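# Null Handling in the Clitonik Export Module

The migration of the Clitonik export module to a newer Java release was completed in December. Most of the work was routine. One matter deserves a longer note, as it affected the contents of exported files and went unnoticed through two rounds of review.

The module reads records from Floson, our internal store, and writes each field as text. Under the old code, every field was converted by calling its own `toString()` method:

```java
String text = field.toString();
```

A missing value caused a `NullPointerException`, the record was rejected, and an entry appeared in the error log. The behavior was crude, but it was visible.

During the migration the call was replaced with the following:

```java
String text = Objects.toString(field);
```

The method accepts a null reference and returns the four-character string `"null"`. No exception is raised. A test run of 2,000 records finished without an error, and the change was approved on that basis. The output contained 49 fields in which the word "null" stood where a customer reference should have been.

## The two-argument form

The `Objects` class also provides a version of the method that takes a default:

```java
String text = Objects.toString(field, "");
```

If the first argument is null, the second is returned. For optional fields this is now the required form within Clitonik. For required fields, a missing value must still stop the record, and the check is stated openly:

```java
Objects.requireNonNull(field, "customer reference is missing");
```

The message should name the field. A bare check produces a stack trace that is of little use to the person reading the log at 6 a.m.

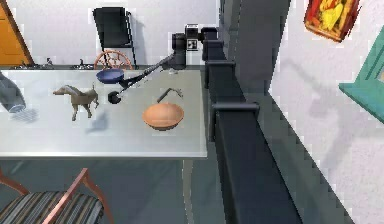

Vrettos wrote after the draft of this note was circulated that the empty string is no safer than the word "null" if the receiving system treats both as valid text, and asked whether the export should omit the field altogether. The objection is a fair one. The receiving system, Lisonberg, accepts fixed columns only, so a field cannot be left out. Where the format allows it — the JSON export, for instance — omission is the better choice, and the guidelines have been amended to say so.

Existing calls to the one-argument form were reviewed by hand. Of these, 37 were changed. The remainder appear only in debug messages, where the word "null" is useful to the reader, and they have been left as they were.

A unit test with a null input is now expected for every converter in the module. The tests for the date converters are still outstanding.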